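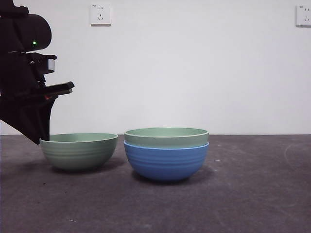 Egg Dyeing for People Who Would Like to Keep Their Countertops

Every March I buy more eggs than any household should own, and every March I tell myself this will be the tidy year. I have been decorating Easter eggs, first as a child and then as a supposed adult, long enough to own a tablecloth that can only be used once annually and only with the blinds down. What follows is what I've learned, mostly from that tablecloth.

Boil more than you need

Some will crack. A few more will crack when a six-year-old "checks" them. Old eggs peel better than fresh ones, so buy them a week ahead and try not to make an omelet in the meantime. Start them in cold water, bring it up slowly, turn off the heat, put the lid on and leave them for twelve minutes or so. Then into ice water. Dry them properly before they go anywhere near the dye or you'll get pale freckles, which you can always claim were intentional. I called mine "robin style" for three years running.

White eggs take color best. Brown eggs give you moody, autumnal shades that look wonderful and match nothing else you bought for the holiday.

The vinegar question

The back of the kit will tell you to add vinegar, except for pink, or except for the one that comes out pink, depending on the kit. Read it before you throw the box away. With ordinary liquid food coloring I use 2 tablespoons of white vinegar to a cup of hot water and as many drops of color as my nerve allows. Skimp on the vinegar and you'll be standing over a bowl of blue for half an hour waiting for an egg to look faintly unwell.

Yellow works fast. Red is slow and sulks. Purple isn't to be trusted at all and will split into pink and blue blotches if it feels like it. The blotches are often the best-looking eggs in the batch, so I've stopped arguing.

Pick the right thing to dye in

Deep and narrow beats wide and shallow. A wide bowl needs a pint of dye to cover one egg, and a coffee mug will do it with a third of that. Glass and glazed ceramic rinse clean. Plastic remembers everything. If you have a favorite white plastic measuring cup, this is the week to hide it in the garage.
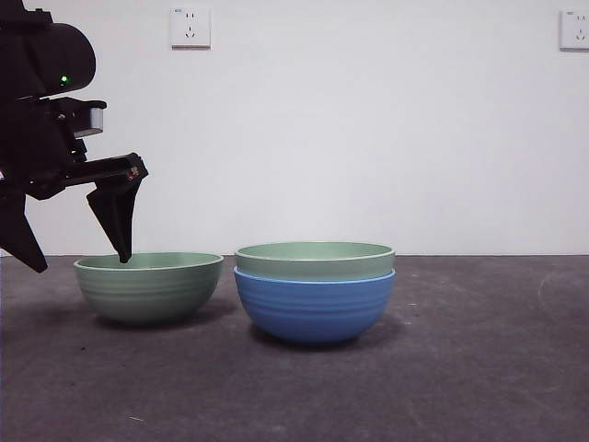 Set the whole business up on a rimmed baking sheet, with an old towel underneath. The rim catches spills and the towel catches what the rim missed. Use one spoon per color and accept that by the third egg all the spoons will be in the green.

Wax, rubber bands and other ambitions

A white crayon on a warm egg draws beautifully, although you can't see what you're drawing until it's dyed. This makes it ideal for secret messages and terrible for faces. Keep the words short. "Eggstra special" takes up a whole large egg, and I ran out of room after "Eggst." Good puns for tight spaces: "Yolk's on you," "Egg-cuse me," "Shell yes" (grandparents' discretion).

Rubber bands give clean stripes if they're tight. Let the egg dry all the way before you take them off — I mean all the way, go fold some laundry — or the color creeps under and your stripes turn into a rumor of stripes.

To get the crayon off, put the dyed eggs on foil in a 200 degree oven just until the wax looks shiny, then wipe with a paper towel. Stay in the room. My neighbor Abílio Barreto went to take a phone call and came back 35 minutes later to eggs that were thoroughly, aggressively done. They still got hidden in the yard. They also bounced a little.

Getting it off you

For hands: white toothpaste, a little baking soda, and a nail brush, before the dye dries if possible. For laminate or tile: baking soda and water mixed to a paste, left ten minutes. For grout: a small decorative plant placed over the spot.

For clothes, rinse with cold water at once and keep it out of the dryer until the stain is gone. Or wear the same terrible shirt every year, as I do. It now looks like a map of somewhere with a lot of coastline.

Before you hide anything

Real eggs shouldn't be out of the fridge longer than two hours if you mean to eat them, and that includes time spent under a hedge. I use plastic ones outdoors for this reason. I now own more than 200 of them, all of which separate into halves in storage, no two of which fit each other in spring. Keep them closed with a strip of painter's tape before they go in the bin. And write down where you hid them, on paper, with a number at the bottom. We found a jelly bean egg in the gutter in August, and the ants had got to it well before we did.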